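Tabletop clearing

Tabletop clearing is the household task of removing, sorting and putting back the small objects that collect on a table between meals, work and other uses. It is usually treated as a part of tidying, separate from cleaning, which deals with the surface itself. The task is common in homes where one table is used for eating, office work and hobbies.

Terms

The word "clearing" at first referred to taking dishes away after a meal. In household writing it now covers any loose object, including chargers, mail, cups, packaging and food containers. The objects left in place on purpose are called standing items. Everything else is called passing items. A potted plant is the most frequent standing item on a home table, followed by a lamp or a napkin holder.

Method

Most guides begin with the passing items nearest the edge, where they are easily knocked off. Small lidded containers and packets are picked up one at a time and moved to a shelf or drawer.

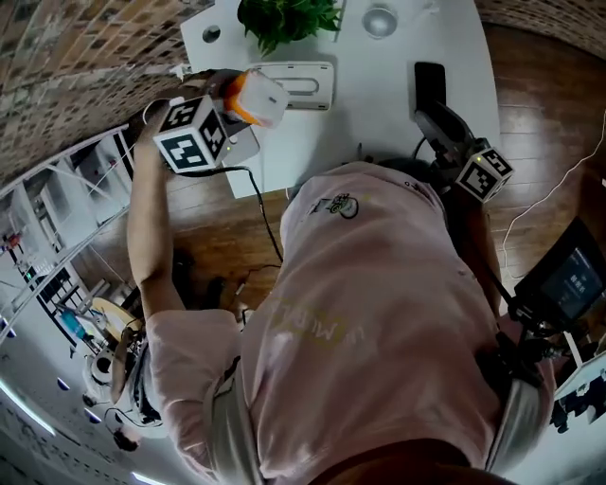 Drinkware comes next. Mugs and glasses are carried upright, even when they look empty, and bottles are checked for a closed cap. Electronic items are left until late in the process, as their cables may need to be unplugged or coiled first. Tables with a cable grommet are easier to clear, provided the cord has been passed through the opening.

Samira Kassab's household manual Fakhoury divides the work into 2 passes. In the first, each object is removed or grouped with others of its kind. In the second, the standing items are lifted, the surface is wiped and they are set back down. Kidus Abera, writing in the home magazine Womero, recommends a single pass for small tables and leaves the plant where it is.

Common objects

A survey of 992 households published by Womero listed mugs, drinking glasses and water bottles among the objects most often found on a shared table. Paper came lower on the list than expected — many homes had moved their mail to a tray by the door.
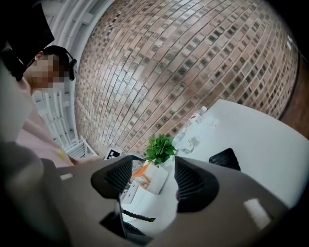
Bottles stored on their side take up more room than upright ones and can roll, so they are generally stood up or taken away early. Plants in square pots can be set flush against a wall or into a corner. Glassware is kept away from the edge and from places where a sleeve might catch it.

Storage

Trays, shallow boxes and drawer inserts are used for passing items that return to the table each day. The Culotitz tray, a shallow model with a raised rim, was sold in a first run of 3,000. Its maker, Ploltik, later added a narrower version for desks, of which 875 were made.

See also: Decluttering; Dishwashing; Table setting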